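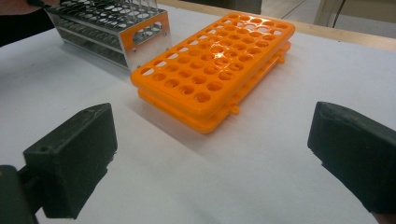
Figure 2. Orange plastic tube rack with perforated upper panel, of the two-tier grid type used for sample storage.

3.2 Sample collection and storage

Soil was taken from three land-use classes in the Tresville basin: grazed pasture, unplowed margin, and fields under continuous corn. Cores were drawn with a hand auger to a depth of 30 cm and split into an upper and a lower section at 15 cm. Stones and visible roots were removed by hand in the field. Each section was mixed in a clean bucket, and a subsample was sealed in a labeled bag and carried to the laboratory in a cooler on the day of collection.

A total of 40 plots were sampled. Two plots on the Statska side of the basin were later dropped from the nitrate analysis, as manure had been spread on them between site selection and sampling. They were kept in the texture and bulk density data, where recent manure should have little effect. The remaining plots had received no manure during the season, according to the field records supplied by the landholders. Records of mineral fertilizer were less complete, and application rates were treated as unknown for all plots in the corn class.

Field-moist soil was passed through a 2 mm sieve. For nitrate, 5 g of sieved soil was shaken with 25 mL of 2 M potassium chloride for one hour, left to settle, and filtered. Filtrates were held in capped tubes in upright racks (Figure 2) and kept at 4 °C until they were read. Rack positions were assigned at random within each batch so that land-use class was not confounded with reading order. Moisture content was measured on a separate portion dried at 105 °C for 24 hours, and all nitrate values are given on a dry-soil basis.

3.3 Nitrate measurement

Nitrate was measured by the vanadium chloride method, with absorbance read at 540 nm. Standards were made up in the same potassium chloride solution as the extracts. A reagent blank and a mid-range standard were included in every batch, and a batch was repeated if the standard departed from its nominal value by more than 5 percent. Extracts above the top standard were diluted and read again. Nitrite was not determined separately, and the values reported are the sum of nitrate and nitrite. Earlier work in the basin found nitrite to be a minor part of this sum in well-drained soil, but the assumption is weaker for the low-lying plots near Mahrous Creek.

3.4 Repeat sampling

A subset of 13 plots was sampled again in December to estimate the loss of nitrate from the profile after harvest. The subset was drawn at random within land-use class. Second cores were placed 1 m from the first to avoid disturbed soil. The ground was frozen to a depth of a few centimeters at the higher plots, and the frozen layer was broken out with a chisel and included in the upper section.

Rainfall between the two rounds was taken from the gauge at Haser, the only station in the basin with an unbroken record for the period. The gauge lies on the valley floor and probably underestimates rainfall on the upper slopes. No correction for elevation was applied.

3.5 Statistical treatment

Nitrate concentrations were strongly right-skewed and were log-transformed before analysis. Differences among land-use classes were tested with a linear mixed model in which land use, depth section, and their interaction were fixed effects and plot was a random effect. Farm was considered as a second random effect but was left out of the final model, as several farms contributed only a single plot and the variance term could not be estimated with any stability. Model residuals were checked by plotting against fitted values and against batch.

Change between the two rounds was tested on the paired differences for each depth section. The subset is small, and the test has limited power to detect a change within any one class, so the classes were pooled for this comparison. Results for single classes are given in the supplementary tables without significance levels.

Concentrations below the detection limit were set to half that limit. All such values came from the lower section of margin plots. Replacing them with zero or with the full limit did not alter the ranking of the classes, although the estimated mean for the lower section of the margin class moved slightly in both cases. Bulk density was used to convert concentrations to stocks per hectare, and the stocks are reported in Section 4.2 together with the concentrations from which they were derived.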